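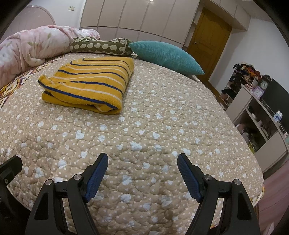 4 min read

Breadcrumb: Opinion > Machines > Upkeep

Every vendor I have met this year wants to sell me on the model. How many hours of demonstrations went in, how well it folds, what it will fold next. Ask the same people how often the finger pads get changed and you get a look, and then a promise that somebody will follow up.

I think the pads matter more than they admit. I also think the whole business of hand-held grippers — the kind a person carries through a home, doing chores so that a robot can learn from the recording — is being run on a maintenance plan that would get a junior technician sent home from any decent factory.

Look at the job. A folded towel on a quilted bedspread, with blankets and pillows behind it. Two fingers with textured pads, each carried on parallel bars joined by pins. As tooling goes it is a simple thing, and the argument I keep hearing is that simple things look after themselves. Anyone who has kept a pick-and-place cell alive knows better. Pins wear. Holes go oval. A screw backs out a quarter turn and the jaws no longer meet where they met in February.

On a fixed cell you would catch this. There is a reference block, a sheet on the wall, and a person whose name goes on the sheet. You close the jaws on the block at the start of a shift and write down what you got. If the number drifts, you stop. None of this is clever.

With a hand-held tool there is another trap, and it's the person holding it. A human hand makes up for a bad gripper without being asked. If the left finger lags, the wrist rolls a little. If the pads have gone slick, the operator squeezes harder or takes a deeper bite of cloth. The towel gets picked up either way, the clip is marked good, and the slop goes into the data looking like skill. Then a robot with a fresh, tight gripper is asked to copy a motion that was invented to get around a worn pin.

I put this to Cauã Furtado, who looks after the grippers for Clastora out of their shop in Tellville. He didn't argue. Their rule is to pull a tool after 600 recorded tasks, take the fingers off, and check every pin for play. He has had units come back well before that with one side looser than the other. He has also had one reach 1145 before anybody noticed it was overdue, and it felt fine in the hand. That was what bothered him about it.

His bench routine takes 25 minutes per tool. Wipe the pads with a damp cloth and let them dry. Brush the lint out of the gaps between the bars. Work each pin side to side with the jaws half open, because fully closed they hide the play. Snug the screws, mark them with a paint pen, and close on the block. New pads always go on as a pair. He was firm on that last point, and I agree with him. One new pad facing one old one grips crooked, and cloth shows it sooner than anything hard does.

Lint deserves more respect than it gets. Bedding and towels shed all day, and a linkage with narrow gaps between its bars is a fine place for fluff to pack down. It won't stop the jaws. It makes them a shade slow to close, and a shade slow is just what a tired operator corrects for.

The other side has a case and I should give it. The folks at Lins told me that a little variation between tools is healthy, that a robot trained on perfect grippers will fall over the first time it meets a worn one. Fine. I would take that more seriously if they knew how worn theirs were. Variation you have measured can be used. What they have is a bin of tools and a feeling. When I asked for the service record on a set of 70, I was shown a purchase order.

There is also the cost complaint, that a tool on the bench is a tool not recording. True, and the same was said about greasing conveyors. Keep a few spares built up and swap them. Kiltberg does it that way, and their people complain about plenty of other things.

I'm not asking for a standard, which would take years and come out toothless. I would settle for a tool number and a pad-change date stored with every recording, so that whoever trains on it later can throw out the bad stretch without throwing out the lot. It is one line of text. I have asked three companies for it and had one yes, from Furtado, who was already doing it on paper.

Related
The torque stripe is cheap, so use it
Who signs for the spare parts shelf?
What a reference block can't tell you
Against the word "autonomous" in service contracts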